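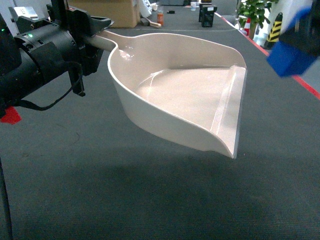

Dustpan over the carpet, main room.

Dallow Hall: Summer Safety Walk-Round
Date: Sat 10 August
Walked by: Ottilie Mösli, with Silvan Moser on the ladder

Thank you all for bearing with us while we poked about behind your cupboards. I've put OK where a thing is fine, SEE TO where it needs doing soon, and WATCH where we can live with it for now. My comments run on a bit, sorry!

1. Front door and ramp
Opens fully, closes by itself: OK
Handrail firm: SEE TO
The bottom bracket has worked loose again. Silvan tightened it in February and it held nicely until the hot weather, so I'd like longer screws this time, please.

2. Fire exits
Side exit clear: OK
Back exit clear: SEE TO
We moved 7 stacking chairs and the big Dretevano parasol out of the passage. I do know how handy that passage is on a Friday night (I've used it myself for the raffle table), but it has to stay clear from wall to wall.
Exit signs lit: OK

3. Extinguishers and blanket
Pins and seals in place: OK
Kitchen blanket on its hook: WATCH
It was on the hook, yes, with four aprons hanging over it.

4. Floors
Carpet edges flat: WATCH
There is a slight ripple by the radiator, and I caught my heel on it, though it may well be my shoes.
Kitchen vinyl: OK

5. Electrics
Sockets and switches: OK
Extension leads: SEE TO 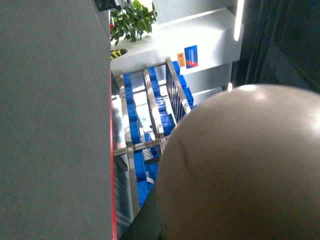

The 50 metre reel must be fully unwound before the urn goes on it, and I'd much prefer the urn went straight into the wall. Vi has offered to write a label for it in her good handwriting, and we've said yes please.

6. Kitchen
Fridge at 4 degrees: OK
First aid box: SEE TO
Plasters nearly gone, and the eyewash is out of date. Everything else is there, including a remarkable number of triangular bandages.
Knives stored safely: OK

7. Numbers in the building
Notice on display: SEE TO
Our limit is 100 seated. The Flurnow supper sold 108 tickets, and while it was a lovely evening and I had two puddings, we can't do that again.

8. Outside
Gutters: WATCH
Bin store locked: OK
Path lighting: second lamp out, Silvan has the bulb.

Anything marked SEE TO should be done before the autumn bookings start. Leave a note in the red folder when you've finished a job, and put your initials on it.

O.M.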